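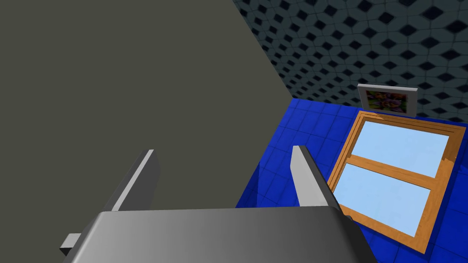

Simulated room, view from behind the gripper. Fingers open, nothing between them.

Workshop Tips: False Grip Signals on a Two-Finger Gripper
Updated Jun 1, 2026

A false grip is a "part held" signal with no part in the fingers. The arm lifts, travels, and opens over the drop point, and the log shows a normal cycle. In the last batch of 243 simulated pick cycles on the Mustholm arm model, the log showed 6 of these. None stopped the program. The notes below cover finding the cause, first in the simulator and then on a bench arm with the same controller.

Before you start

Save the log before changing any setting. The Trendus controller overwrites its event buffer on restart, and the first entry after a false grip is usually the useful one. Look for code 827 (grip confirmed before travel complete). If it is there, go to tip 3 first.

On a bench arm, cut power to the arm and lock it out before you put a hand near the fingers. Pausing the program is not enough. A controller that thinks it is holding something may hold its closing force through a pause and release it on reset.

1. Check the zero point

Close the fingers fully on nothing and read the opening value. It should be zero. If it reads higher, the controller sees a thin part every time the fingers close, and will confirm a grip on air. Re-zero, then open and close several times and read it again. A value that drifts between closings on a bench arm points to a loose finger screw or dirt on the slide.

2. Set a minimum width

The default grip test asks only whether the fingers stopped before fully closed. Enter a minimum width slightly under the thinnest part you handle. For a framed picture, use the measurement across the side you intend to grip, frame edge included. Do not use the face width unless the fingers close across the face.

3. Look at the force threshold

A low threshold trips on friction alone. Raise it one step at a time and rerun the same pick after each change. Stop when empty closings no longer confirm. Then run a real part and check that it still does. If you have to go more than 2 steps up, go back to tip 1 - the threshold is covering for something else.

4. Confirm the approach depth

Objects can line up with the gap and still be out of reach. Seen from behind the gripper, a small frame just past the fingertips looks much the same as one between them. Take a second view from the side before you trust the first, and compare the fingertip position with the object position in the scene file.

Thick moldings need extra care. A beveled edge close to the target can stop one finger early, and the controller reads the stop as contact with the part. Move the target away from its neighbors and repeat the pick. If the false signal goes away, the approach angle needs changing and the grip settings can stay as they are.
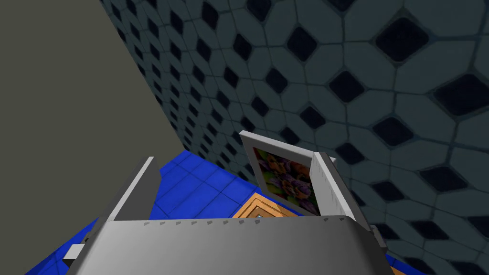 5. Check the collision shapes

This one is for the simulator only. In Heltiditz scenes, the collision shape is stored apart from the visible model, and imported objects often get a plain box. A tilted frame inside an upright box has a good deal of solid "air" at its corners. Turn on the collision overlay and look for gaps between the box and the object. Replace the box with a fitted shape on anything the gripper has to pick up. Walls and floors can stay simple.

6. Add a second check after the lift

Raise the part a short distance, wait for the arm to settle, and read the finger opening again. If it has changed, stop the cycle. On a bench arm, set the stop to hold position with the fingers as they are. Opening automatically on a fault drops whatever is there.

Retest

Run the full batch again with the same start positions and the same random seed. Changing both the settings and the layout makes the two logs hard to compare. Keep the old log until the July revision of the settings sheet is filled in, and write down the zero value, minimum width and force threshold together. Restoring one without the others brings the fault back.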